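Stirnholm repair evening moves to a bigger hall

The monthly repair evening in Stirnholm will move to the old school hall on Prola Street from January, the organizers said on Sunday. The present room, behind the library, has place for only 20 visitors, and many people had to wait outside in the cold during the autumn.

Zixuan Jiang, who started the evenings together with a neighbor, said that lamps, toasters and winter jackets are the things people bring most often. "We do not promise that everything can be fixed," she said. "But people learn how to open the thing and look inside, and this is already useful."

At the last evening 121 objects were brought in, a new record for the group. The new hall will have 2 rooms, one for electrical things and one for clothes and shoes. Entry stays free, but visitors must pay for spare parts. The town of Altau, on the other side of the river, has asked for help to begin its own evening in spring.

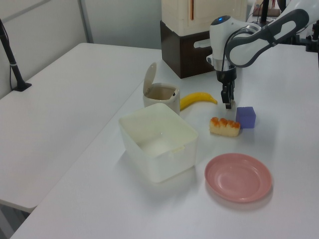 A plastic box and a small lidded bin on a long white table.

Doors open at 6 p.m. — visitors are asked to bring no more than one object each.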